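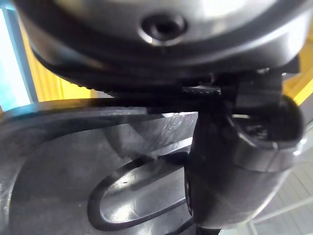
Pale scuff on smooth dark grey plastic, can I get it out?

Ivana Leiva
Posted 8 Apr 2019

Hi all, hoping someone has been through this before me. I've got a dark grey plastic piece, smooth with a sort of satin finish, curved along the top and with a long oval slot moulded into it. Near one end of the curved edge there's a lighter scuffed patch with faint scratches in it. I've had a go with washing-up liquid and a soft cloth, then a baby wipe, and neither did a thing. My mum says toothpaste, my brother says leave it alone (he says that about everything). I've got a bottle of Stetar spray cleaner under the sink as well, but I haven't dared. I don't mind if it isn't perfect, I'd just like it less pale! Will anything make it worse?

Renato Echeverría

Please don't do the toothpaste! I tried it on a satin plastic trim in February and ended up with a shiny patch the size of a coin, far more noticeable than the scratch ever was. Same goes for magic sponges, they're basically very fine sandpaper.

First see if it's a mark sitting on top or a scratch in the plastic. Run a fingernail across it. If your nail glides over, try a white pencil rubber, gently, and wipe off the crumbs. If it catches, you're into the plastic and cleaning won't shift it. What worked for me then was a tiny dab of black trim restorer on a cotton bud, left overnight and buffed with an old T-shirt. It does fade, so I redo mine every couple of months. Try it somewhere hidden first, the slot would be handy for that.

Florencio Barroso

hairdryer. low heat, keep it moving

Josefina Arancibia

Careful with the hairdryer, I warped a lid that way! A drop of baby oil is the lazy version of what Renato said. Looks great for a week, then you do it again. Mine picks up fluff like mad though.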